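The woman who makes the vinegar in Wedbridge told me to come before nine, because after that the shop gets busy and she stops being able to hear herself think. So I came at half past eight with two coffees, and she'd already had three of her own, and we sat on upturned crates in the back and talked for most of the morning anyway.

I've been buying her cider vinegar for ages (the dark one, if you're wondering, I get through it at a shameful rate) and I'd always assumed she came from a family of brewers or growers or something along those lines. Not a bit of it. She worked in the wages office at Grube for years and started with a bucket under the stairs.

"It was a mistake, the first one," she told me. "I was trying to make cider and I left the lid off. My husband said it smelt like a chip shop. I put it on some cabbage and thought, well, that's better than the cider would have been."

That was in April, seven years ago. The bucket became a barrel, the barrel became six barrels, and at some point the car had to live on the street because there was no room for it in the garage. She laughs a lot when she tells this part – I don't think her husband does.

What I really wanted to know was where the apples come from, as she hasn't got so much as a window box. Gardens, mostly! People ring her up in autumn when they can't face another crumble. She has an old orchard out at Ritau as well, where she's allowed to take whatever has dropped as long as she shuts the gate and doesn't upset the geese.

"I don't know what half the trees are," she said. "A man came once to name them for me and he went home with a headache. Sharp ones, sweet ones, a few that taste of absolutely nothing. They all go in together."

I asked if that meant every batch was different, and she looked at me as though I'd asked whether rain was wet. Of course it's different. She writes the batch number on each label by hand, and she keeps a notebook with a line or two for every one. We had a leaf through it. Batch 1004 just says "too polite". Batch 1042, the one she's selling now, says "good with beetroot, don't rush".

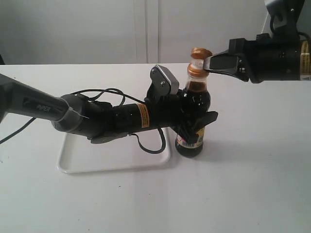 Not rushing is more or less her whole method. You can make vinegar quickly if you pump air through it and keep it warm, and she has no quarrel with people who do, but hers sits in the barrel for more than six months and she leaves it alone apart from a sniff and a taste. She does the tasting first thing, before toast. I had a go at it too, off a teaspoon, and coughed so hard that she went and got me a biscuit.

We got on to cooking after that, as I'd hoped we would. She puts a splash in gravy right at the end, and a bit more in lentils than you'd think was wise. She won't have it on strawberries. "People do that at Vollby, at the food market, they come up and tell me about it. I smile and give them their change."

The market is where she sells most of it these days, and she's thinking about whether she wants to carry on with the shop. The rent's gone up, her knees aren't keen on the step, and she misses having a Saturday sort of feeling – a day when she isn't expected anywhere. I said I'd be very sad about it, and she said I could always drive to Vollby like everyone else, so that was me told.

Before I left I asked what she'd say to somebody with a glut of apples and a bucket of their own. She thought it over while she hunted for her keys.

"Cover it with a cloth, or you'll have every fly in the county. Stir it when you remember. And put it somewhere your family won't have to walk past."

I bought two bottles of the beetroot one and she threw in a bag of windfalls, which I'm told need using by the weekend.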